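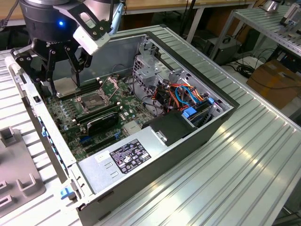
3.2 Denning behavior and shelter sharing in the Foltley pack

One of the real pleasures of working with the Foltley wolves is how readily they take to built shelters. The enclosure has three den boxes, dug halfway into the north slope and roofed with turf, and the animals began using them in the first winter after release from quarantine. Captive wolves are often said to avoid enclosed structures outside the whelping season. At Foltley we found the reverse for a good part of the year, and the pattern is rich enough to deserve a section of its own.

We scored a den box as shared when two or more adults were inside it at the same scan. Scans were made from the observation hut at five-minute intervals, starting at first light and ending when the last animal bedded down or the light failed, whichever came first. Entries and exits between scans were noted but not used in the main analysis. We also kept a running log of which animal entered first, which was displaced, and whether any growling, pinning or muzzle-biting took place within a body length of the entrance.

Sharing was most common in the coldest months and nearly always involved the older breeding male. He is a remarkable animal to watch! A younger wolf would come up to the entrance with its ears flat and its body low, wait, and then slip in past him with no more than a sniff in return. The same male would drive those wolves off a carcass an hour later. Tolerance at the den and tolerance at food were clearly separate matters for him, and the two measures were not related for the other adults either.

The lowest-ranking female is the most interesting case. After a leg injury in November she was kept for several weeks in the small holding pen, in sight of the pack but behind mesh. We expected a rough return. On her first night back she went straight to the middle den box, which was already occupied, and was let in. For five consecutive nights she slept there, always on the side nearest the entrance, and only later began to use the outdoor beds under the spruces. The wound had closed before her release, so we do not think she was seeking shelter because of pain, although we cannot rule it out. A second possibility is that the box simply carried the scent of the breeding pair, and that resting in that scent made it easier for the others to accept her. The Zasia enclosure study reported something close to this in yearlings moved between pens, and we would love to see the idea tested properly.

Weather explains part of the pattern but by no means all of it. Wind mattered more than temperature. On still, frosty nights the wolves lay out in the snow, curled tight with their tails over their noses, and the boxes stood empty. When the wind swung to the north the boxes filled within the hour. Rain had a smaller effect than we expected from the Gillov records, where wet nights drove most of the pack under cover. The Gillov enclosure has much thinner tree cover than ours – mostly birch – and that alone may account for the difference.

Figure 5 plots shared use against hours of darkness and wind direction. Two features stand out. The first is the sharp drop in March, when the breeding female began to clear out the east box and stopped letting any wolf but her mate come near it. The second is the small rise that followed, as the others crowded into the two boxes left to them. That rise surprised us. We had assumed that the displaced animals would go back to sleeping in the open, since the nights were already milder by then, but they seemed to want company more than space.

The full data set holds 3,000 scans, and there is a good deal in it that we have not used here. Vocal behavior around the dens, in particular, deserves a paper of its own. The soft whimpering heard at the entrances before dawn differed between animals, and two of us could soon tell the callers apart by ear. Recordings made with the Poulain method are now being compared with our notes, and we return to them briefly in Section 4.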